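Ravside Fund Changes How It Pays Small Nonprofits

August 5, 2012
By Nisha Pal

Print this story | E-mail this story

The Ravside Community Fund will pay its operating grants up front starting in December, ending a reimbursement system that many small charities said left them short of cash for months at a time.

Under the current rules, a nonprofit spends its own money first and then sends in receipts. The fund has taken as long as 14 weeks to pay some claims. The new policy sends half of each grant when the agreement is signed and the rest after a short midyear report.

"We were asking groups with almost nothing in the bank to lend us money," said Dolores Rosenthal, the fund's executive director. "A few of them stopped applying, and they told us why."

The fund made 48 operating grants last year. Most went to organizations with no more than two paid employees, including food pantries, after-school programs and clothing banks.
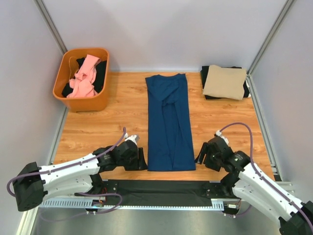
Grantees will also have less paperwork. The final report drops from 14 pages to two, and groups will no longer have to submit a separate budget for each program. Audited statements will still be required from the largest applicants – those that already have to file them with the state.

Seo-ah Kwak, who runs the Yap Street Family Center, said the center put off hiring a part-time bookkeeper twice while it waited for checks. She expects to fill the job this winter.

Not everyone on the fund's board supported the change. Lindalva Fagundes voted against it and said she wanted stronger rules for recovering money when a grantee closes or drops a project. The board passed the policy 7 to 2 after adding a clause that lets the fund hold back the second payment if a report is missing.

Rosenthal said staff members will call every current grantee before the switch to go over the new agreement. Claims already filed under the old system will be paid in the order they were received.

Applications for the next round open in December. Groups that were turned down in the last round may apply again without waiting a year.

Last updated 2:48 p.m.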